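Repeat Orders and Late Parcels: What Small Web Shops Lose
Project report, second draft
Radka Vidmar and Snežana Perić
October 21, 2018

Why we picked this

Radka worked last year for Preltska, a shop that sells yarn and knitting kits online. Most of the complaints she answered were about delivery. Wrong day, no notice, box left in the rain. We wanted to know if people who get a late parcel stop ordering. Our guess was yes, after one bad delivery.

What we did

Preltska let us use some 1,000 old orders with names taken out. Each line had order date, promised date, delivered date, and whether the same customer came back within 3 months. We also sent a short survey to 100 customers. Response was poor, more on that below.

"Late" means 2 or more days after the promised date. We argued over this. One day late seemed to harsh, and the carrier's dates aren't always right anyway.

Background

Most of the reading was on bigger stores. They can move stock closer to the buyer and spread the cost. A shop the size of Preltska packs from one room and hands everything to a single carrier, Trarkus. So if Trarkus has a bad week, so does the shop. Large warehouses also put more money into picking and sorting. Not an option here, way too expensive for the volume.

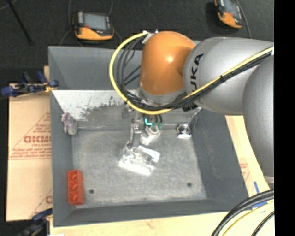 Fig. 1. Robot arm over a gray bin.

Results

First-time buyers with a late parcel came back less often than first-time buyers with an on-time one. Pretty clear in the data. For regulars we saw almost no difference. Surprised us. Snežana thinks regulars forgive it because they already trust the yarn. Can't prove that from dates in a spreadsheet.

Survey: people minded silence more than lateness. Several wrote that an email would of been enough. One wanted her money back for a kit that was a birthday gift, fair enough.

Problems

Survey too small to say much. October orders not complete when we pulled the file, so we dropped the month. Also we didn't split by price and we should have, a full kit is not the same as one ball of yarn. Begum, the other shop we asked, never sent its data.

Next steps

Split by price. Ask Begum again, or try Muvier. Redo the chart of late orders by week, the axis labels are wrong in this draft.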